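Speaker notes: The dropped grasp fault at Camasley
Munther Akl, Praveo
January 24, 2019

Slide 1. Start without the company intro, they will have it in the programme. Say what the talk covers: one fault, how we missed it, what we changed. The job is tidying a living room. Pick up litter from the coffee table, put it in the bin, leave everything else alone. 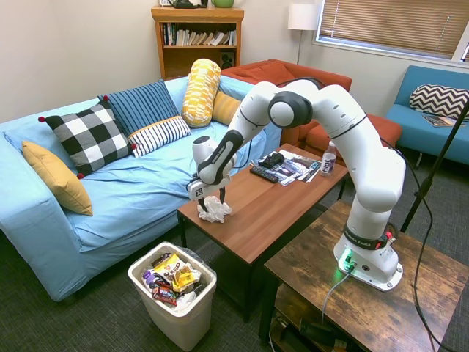 Slide 2. The task sounds easy and mostly was. We ran 647 pick-ups between May and the end of the trial. The arm reported a good grasp on nearly all of them. Pause here.

Slide 3. The fault. On 28 of those runs the arm carried nothing to the bin, opened its fingers and logged a success. Tissues were the worst. A tissue squashes down to almost no width, so the fingers close nearly all the way whether they have it or not. Our check was a width threshold. Somebody (me) had set it to zero during bench tests and it stayed there.

Slide 4. Why it became a safety matter. After a "success" the planner treated that patch of table as clear and moved faster and lower over it. On one run the item left behind was a glass. The arm knocked it off the table at full transfer speed. No one was hurt. Pangaribuan was standing two steps away, inside the line, to look at the log screen. Say this plainly and don't rush it.

Slide 5. What we looked at first, and wrongly. We spent around 2 weeks on the camera calibration. Show the plot, keep it short. The calibration was fine.

Slide 6. What changed.
Threshold set per item type, and it can't be saved as zero.
Second look at the table after every lift, before the next move is planned.
Speed stays low over any patch until that second look has passed.
Log screen moved outside the line — it should have been there from the start.

Slide 7. Still open. Trellska, the newer planner, handles the second look better but adds a delay to each pick. Thin paper lying flat is still poor. I have no fix to show for that.

Questions. If asked about the stop button: it was pressed, after the glass had gone.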